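How to Set Up a Pretend Greengrocer's Display (and Keep It Looking Good)
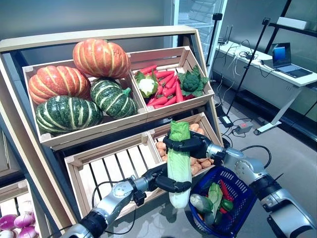
4 min read

I have been putting together play shops for the Tamiru children's room in Reltanville for long enough now that I dream in turnips, and the vegetable stand is still my favourite corner to build. You can get one looking lovely in an afternoon, and the tidying up afterwards is half the fun!

What you need

A tiered stand with sloping sides
Slatted wooden crates that sit on it without sliding
Artificial vegetables, the more the better (we have 100 pieces in all, but 40 will do a small stand very nicely)
A plastic basket or two for "shopping"
A damp cloth and a dry one

Start with the stand

Pale wood against a dark backing is my favourite combination. Orange and green fairly jump off it. If your stand is pale all over, paint only the back panel in a charcoal or slate colour and leave the rest alone. Mitiku Workneh painted one for us in November with a small roller, two thin coats, and it took far less paint than either of us had bought.

Push the stand against a wall before you load anything. Then put the empty crates in and give each one a wobble. Any that rock can have a folded bit of felt tucked under a corner.

Sort before you fill

Tip everything out on a rug and make heaps by kind. Put the big pieces at one end and the little ones at the other. This is the moment to wipe off sticky fingerprints, and to find the carrot that somebody has chewed. Use the damp cloth first and dry each piece before it goes into a crate, especially anything with fabric leaves.

Filling the crates

Big round things first. Pumpkins go in the upper left crate on our stand, and I like to mix the stripy orange ones with the dark green. Let one ride up at the back of the pile and turn the others so their ribs and stems point different ways. If they all face front they look like a row of footballs.

Carrots want to be heaped. Lay them mostly on the diagonal and keep going until the crate looks too full, then tuck a cauliflower down one side and a head of broccoli down the other. The leaves can spill over the edge of the crate — please don't tuck them in! That bit of untidiness is what makes people walk over and pick something up.

Small round vegetables, potatoes or anything of that sort, go in a smaller crate. They vanish in a big one. In a small crate they make a proper mound, and if you haven't enough for a mound, scrunch some brown paper underneath and pour them over the top. 20 potatoes on a good wad of paper will look like a sackful.

Turnips I keep down low, on a tier of their own if there is one. Put the purple tops uppermost so you get the colour and the white together. Children spot them straight away down there, and the smallest ones can reach without climbing.

Leave a crate for the big leafy things

Napa cabbages are a joy and also a nuisance, being tall and inclined to roll. I give them a roomy crate to themselves and fill it last. Have the basket close by, just below the stand, and move them across one at a time, holding each around its upper part with the leafy end up. Lay them side by side in the crate, leafy ends all the same way, or stand them up if your crate is deep enough to hold them.

An empty crate in the middle of a session is fine too. Ours is forever being emptied by keen customers, and the bare slats are a nice hint that it's time for a delivery. Wondimu Tekleab plays the delivery driver with tremendous seriousness and asks for a signature.

Prices and labels

Keep them big and few. We cut ours from Stirnberg card, 11 cm wide, and clip them to the crates with clothes pegs. I write the name of the vegetable in lower case and draw a picture next to it. Younger ones match the picture, older ones read the word, and everybody argues about the price of pumpkins.

Putting it all back

Hand each child a basket and one kind of vegetable to hunt for. "You're carrots, you're potatoes" works far better than "tidy up, please". Fill the top crates first, then work down. Check under the stand, behind the stand and in the dolls' pram.

Once a month or so I take everything out again, wipe down the slats (an old toothbrush gets into the gaps) and swap a couple of crates round. Lustis, our other playroom, has its carrots at the bottom at the moment and it looks like a completely different shop.

Next time I'll do the bread counter, which needs a lot more paper bags.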